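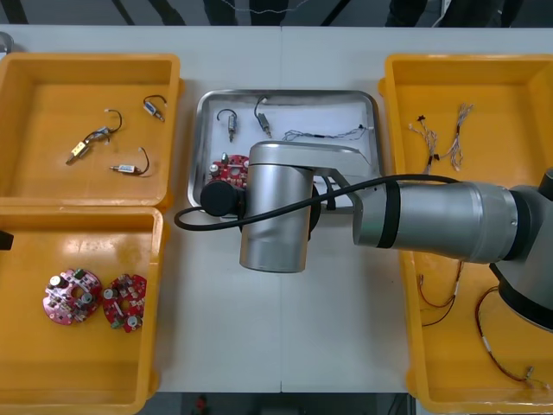

Sorting table, four yellow bins and lined steel tray.

Piltent bench inspection – small parts sorting
Area: Smits hall, table 3
Period: February
Form: 3,787

1. Work surface
Table top clean, no visible damage. OK
Feet level and locked. OK
Comment: left rear foot was retightened at the last inspection. Recheck next month.

2. Bins
Bins open, walls intact, no cracks at the rounded corners. OK
One part type per bin. OK
Comment: cylindrical components with black leads in the upper left bin, round red boards in the lower left. Do not swap positions without updating the table card.

3. Steel tray
Sheet in place over the tray floor. OK
Edges free of burrs. OK
Contents sorted before end of shift. OPEN
Comment: tray holds leaded cylindrical parts, a multicolored harness and a red board together. Mixed contents are allowed during sorting only – clear by 4 p.m. Harness to be stored flat, no tight bends.

4. Boards
Boards laid side by side, not stacked. OK
Capacitors checked for bulging or leakage. OK
Comment: handle by the rim. Boards with a bent capacitor go to Lurneo for rework.

5. Leads
Insulation free of nicks at the exit point. OK
Leads not tangled between parts. OK
Comment: pull test on a sample of 99 from each lot of 1,000. Lot sheet not at the table at time of check.

6. Static protection
Wrist strap tested. OK
Ground cord, Muleo type, connected. OK
Comment: cord label worn, replacement ordered.

Result: passed with one open item (3).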